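The floor manager at Pravano keeps a dish towel folded on her desk. It is a test, she says. Every company that comes in with a robot gets handed the towel, and so far 26 of them have handed it back in a ball.

"They always tell me towels are coming in the spring," she says. "They don't say which spring."

Pravano refurbishes office network gear, and she has been asked for years when the machines will take over the benches. Her answer depends on how lunch went. Lifting a box, fine. Scanning a label, fine. Cables are where the sales pitch gets quiet.

"A person plugs in a network cable while talking about their weekend," she says. "The arm from Tretix needed 90 seconds and everyone standing very still."

Is it getting better? She admits it is, and looks a little put out about it. The newer two-fingered models can find a port on a switch turned on its side, which last September they could not do at all.

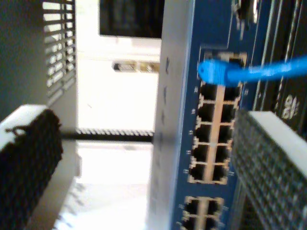
Over at Lustow, the view is sunnier: a technician there argues that speed hardly matters if the thing will work at 3 a.m. without complaining, and that 30 slow cables by breakfast are still 30 cables.

She has heard this. "Then who unplugs the six it put in the wrong port?" she asks. "Me. At breakfast."

At home she owns one robot, a vacuum, and spends her evenings moving chairs for it. Would she buy one that did laundry?

"Tomorrow," she says, and reaches for the towel. "If it can do this first."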